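Informe de avance, octubre
Célula de ensayo de mandos, proyecto Burlow
Para: Anel Van Wyk
De: Siyabonga Makhubela

Estimada Anel:

Durante este mes el trabajo fue sobre todo de ajuste y de mantenimiento. Cambiamos los dedos de la pinza, que tenían desgaste en la punta, y repetimos la calibración de la altura en los 5 puntos previstos. Sibusiso Joubert revisó también el cable de la muñeca y encontró un conector flojo, que ya está sustituido.

Después de la calibración pasamos a la posición de aproximación sobre cada pulsador. El botón amarillo es el que nos dio más dificultad, porque su cabeza no es tan regular como las otras.

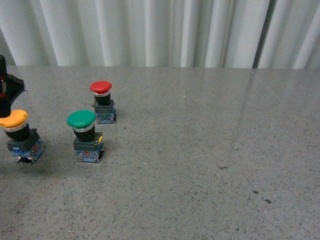 Figura 1. La pinza sobre el pulsador amarillo; más atrás, el verde y el rojo.

De las 800 pulsaciones planificadas para octubre hemos hecho 679. Faltan entonces 121, y de ellas 119 corresponden al amarillo. Las dos restantes son del rojo y se interrumpieron por el conector ya mencionado.

Queda pendiente el juego de tornillos que pedimos a Firier. Su entrega está anunciada para el jueves. Mientras tanto usamos los anteriores y Thandeka Hlongwane comprueba el apriete al comienzo de cada turno. No solicitamos cambio en el presupuesto.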